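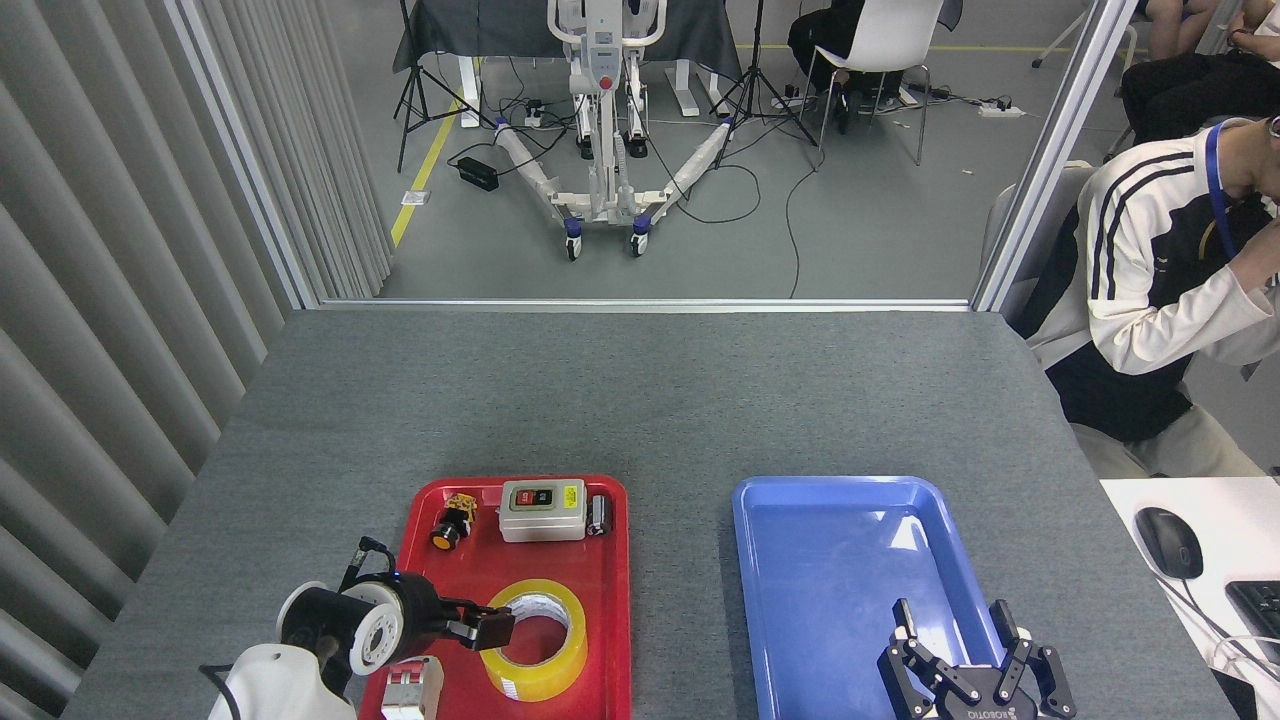
I got to Flondavbridge an hour early, which anyone who has traveled with me will tell you never happens, so I sat in the parking lot eating a cheese roll and reading the visitor rules on my phone. Closed shoes, no dangling scarves, badge on at all times. I had a dangling scarf. It spent the day in the glove box.

The visit was to Trotard, who sort and repack spare parts for people who fix equipment: switches, buttons, tape, little electrical bits, all the stuff that comes back from job sites in a jumble and has to be put into the right tray before anyone can use it again. They opened the doors on 24th August for folks from other warehouses in the region, and our site manager asked who wanted to go. I put my hand up before she finished the sentence. We do returns by hand where I work, and there's been talk about arms for two years now, and I wanted to meet somebody who stands next to one all day and ask them what it's like.

That somebody was Kalliopi Trajkovski. She has been on the returns line at Trotard since it was four people and a radio, and now she runs the cell they call Wuisan. (Every cell has a name. I asked who picks them and got three different answers, so I gave up.) She gave us the tour along with a man from the engineering side who mostly let her talk, and good for him.

We started at goods in, and it looks a lot like ours! Roll cages, a long bench, a label printer that jams. Boxes get opened by people, and that isn't changing any time soon according to Kalliopi. The parts go from there into shallow trays and the trays go to the cells. A red tray is mixed and a blue tray is where the sorted things go. When you've done it as long as I have you want to argue with somebody else's color system, but theirs is fine. Ours has five colors and two of them are the same green.

Then the cells. I had pictured a cage with a big orange thing swinging about inside it, and it's much more like an office with a workbench in it. Felt-topped table, glass partition, people sitting right there at a keyboard. The arms are small. They go slowly, slower than I would, and I'll admit that for the first ten minutes I stood there thinking I could clear that tray before it had made up its mind about the first thing. A couple of the others from the bus were thinking it too, you could tell from the faces.

Kalliopi had obviously seen those faces before. She said she can beat it for an hour, easily. She can't beat it for the whole shift, and she doesn't want to, because her thumbs are fifty-three years old. That got a laugh, but she meant it. On the old line everybody handled 400 parts a shift, and the target was on a board where you could all see it. She had a wrist brace in her locker for years. The board has gone now. She was more pleased about the board than about the robot, I think.

So what does she do all day? This was my main question and I asked it about six different ways. In the morning she checks the grippers and the fingertips, wipes them down, and runs the arm through its test picks. Then she starts the first tray and sits at the desk with the screen. When it can't decide what something is, or it has tried to pick a thing twice and missed, it stops and asks her. She looks, tells it what it's dealing with, or reaches for the pause and moves the part herself. Rolls of tape are the worst, she says. Sometimes it wants to go for the rim and sometimes for the hole in the middle, and if the tape is lying flat against something else it'll dither. Push buttons are fine until one lands upside down. Small shiny metal things, it depends on the lights.

On the old line you'd just pick it up. I said that, and she said yes, and that now she has to think about how you'd just pick it up, and put it in words for somebody else, and she'd never had to do that in her working life. She writes it in a notebook. She showed me a page! There were drawings of fingers on it, arrows going everywhere, and a shopping list down the side.

There's an hour in the afternoon where she works the arm by hand to show it the tricky ones, and I got a turn on the practice station. I was terrible. I pushed a block all the way across the tray and up against the side and then kept pushing. You lose all the feeling you've got in your fingers and have to do it by looking, and my eyes got tired before my hands did. I'd never thought about that. The people who do it a lot take proper breaks from it, twenty minutes on and then up and walking about, and that was something the crew asked for after the first November, when they were all going home with headaches. The firm said yes but it took until spring. I liked that she told us that with the engineering fella standing right there.

Lunch was sandwiches and a very good lemon cake. I sat with a couple of the packers from the other side of the building, because I wanted to hear from people who weren't on the tour script. They were pretty even about it. No layoffs, they both said so, but when people have left the returns line they haven't been replaced, and there used to be a bigger crowd at break. One of them misses the talking. On the old line you stood shoulder to shoulder and you knew everyone's business, and in a cell there's you and one or two others and a screen. The other one had put in for training on the cells and been told to wait, and she was a bit sore about that. The pay goes up by a grade once you've got 200 hours signed off, so the order people get trained in matters a lot, and it sounded like nobody had been very clear about how it was decided. If we go down this road I'd want that written on the wall before the first arm comes through the door.

After lunch we saw the newer cell, Rerley, which does the same sort of work with longer parts and wasn't running properly that day. I was glad to see that, to be fair. You go on these visits and everything's been polished up for you. Rerley kept stopping and a young guy kept getting up and sitting down again, and in the end he sorted that tray by hand while we all watched him, poor man. Somebody asked how often that happens. He said it was much better than it was in the spring, and went pink.

The engineering fella did a short talk at the end in the canteen. I wrote down the bits I thought our place would ask me about. They had to log 300 kinds of part before the first cell was any use, and that took far longer than anybody had budgeted for, and it was the returns crew who did most of it because they were the ones who knew what the things were. They tried bringing in temps to do it and the temps couldn't tell one switch box from the next. (I could have told them that for free.) The lighting got changed twice. They moved the desks closer to the table after people complained about twisting around to see, and Kalliopi called out from the back that they'd moved them closer after she moved hers and wouldn't move it back.

I asked whether she'd go back to the old line if she could have it as it was. She thought about it for a good while. She said she'd have the people back and leave the rest.

I've got a page and a half of notes for our manager and I'll type them up properly this week. The main ones are the breaks, the training order, chairs (theirs are a mixed bag, and some of them didn't look like anything you'd want for a full shift), and getting our own crew in the room when the first table gets laid out, before anybody bolts anything down. Also the noise, or the lack of it. I'd expected to need ear plugs. You could hear the vending machine.

Getting there: it's an easy drive until the last roundabout, where the sign for Flondavbridge is behind a tree. If you reach the garden center you've gone too far. Visitor parking is around the back, and the coffee in the front office is better than the coffee in the canteen, so get yours when you sign in.

They're planning another one of these in November and I've already said I'll bring two of ours if they'll have us. I want to see whether Rerley's behaving by then, and I want another go on that practice station.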